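How to Clean Out an Old Desktop PC Before You Pass It On

Posted October 20, 2023

I've had a couple of old towers cluttering up the spare room, and in September I finally got round to sorting them out. 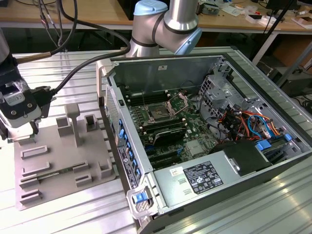
Do you need special cleaning products for this?
A soft paintbrush, a can of compressed air and a dry microfibre cloth will do the lot. I bought my brush from the Laltach hardware shop and it's still going strong.

First, save your files! Copy everything to an external drive, then open a handful of photos from the copy to check they work. My documents took 55 minutes, so put the kettle on.

Next, shut down, switch off at the wall and pull out every cable. Wait a few minutes, then touch a bare metal bit of the case before you reach inside.

Take it outdoors if you can (I did my first one on the carpet, big mistake). Use short puffs of air and keep the can upright. Hold any fan still with a finger — they shouldn't be spun up by the air. Brush the vents last, working from the top down.

If the memory has to come out, push the clips back gently and lift straight up. Pop the sticks in an anti-static bag.

Allow 30 minutes for a first go. Mine went to the Tramorell reuse shop, which wants the power lead too, so tape it to the side before you leave the house.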